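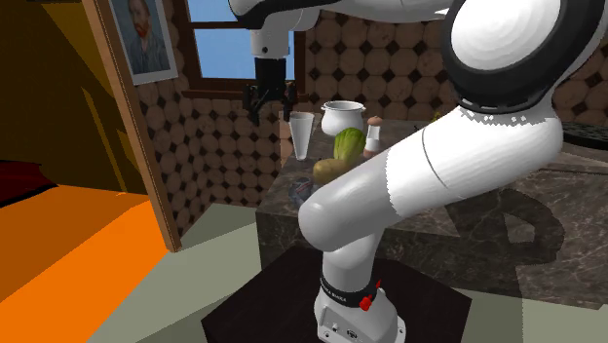
Akosua Essien
2023-10-07

I promised some of you a thread on how we travelled by ferry and bus in the Greek islands without spending too much. So I write it now, before I forget the prices. It will be long, sorry. Get a tea.

First, the season. We went in the last part of September. The sea was still warm enough for me, and I am a person who complains about cold water. Rooms were cheaper than in August and the owners had time to talk.

We were two persons, with one rucksack each and one small bag for food. If you bring a big suitcase you will hate the steps on the islands. There are many steps.

Ferries. There are slow ones and fast ones. The fast ones cost nearly double and you must sit inside. On the slow ones you can sit on the deck with your own sandwich and look at the water. We took the slow boat each time except one, and that one time I was seasick.

Buy the cheapest deck ticket for the day crossings. You do not need a numbered seat. Go on board early and look for a bench on the side with shade. In the morning going south, this was the right-hand side for us.

For the night crossing I would pay for a cabin, or at least for the reclining seat. We tried to sleep on the floor of the lounge to save money. I am 43 years old and I will not do this again.

A word about wind. When it is strong the boats do not leave, and you can do nothing. We lost one day like this. Please do not book your flight home for the same day as your last ferry. Keep one night in Athens before it.

Rooms. We stayed with a family called Fragkou, who have rooms behind the bakery in the port. It was plain and very clean, with a small fridge and two rings for cooking. You smell the bread at five in the morning. For me this is a good thing, my husband has another opinion.

I wrote to them by email in February and they answered after nine days, so have patience. They did not want a deposit. We paid in cash when we left.

The second place was Pladia, a small guest house up the hill. It has 24 steps from the road to the door and then more steps to the rooms. The view is worth it, but ask for the ground floor if you have bad knees.

Breakfast at Pladia is extra. We took it once. It was good, with yoghurt and figs, but too much for us. After that we bought fruit and yoghurt in the village and ate on the terrace, and they were kind about it.

Buses. The timetable is on paper, on the window of the kiosk. Take a photo of it with your phone on the first day, and check it again on Sunday, when it is different. You pay the driver or his helper. Have coins and small notes.

The bus to the far beach leaves full. If you get on at the port you will have a seat. If you wait at the second stop you will stand, and the road has many bends.

Food. Our rule was one meal out per day, at lunch. In the evening we cooked pasta or ate tomatoes, cheese and bread. At lunch I asked what was made that day, and I got chickpeas, or green beans in oil, or stuffed peppers. These dishes cost half the price of grilled fish.

House wine comes by the half litre. It is fine.

Walking costs nothing, so we walked much. The best path goes from the village to the chapel at the top, 600 metres above the sea. Start before eight. There is no shade and no tap. I took one bottle of water and should have taken two.

Someone asked me about a travel card. I do not know enough to advise. I took cash from a bank machine twice, and I chose to be charged in euros, not in pounds. The other choice gave a worse rate.

And the total. For the two of us, boats and buses came to 733 euros, for the whole trip. The flights are not included, I bought them with vouchers, so it would not be fair to compare.

What I would change: fewer islands. We did four and three would be better. Each time you move, half a day goes, and you also pay for the boat.

I will put the ferry times in another post when I find the paper. It is somewhere in the rucksack, which I have not emptied yet.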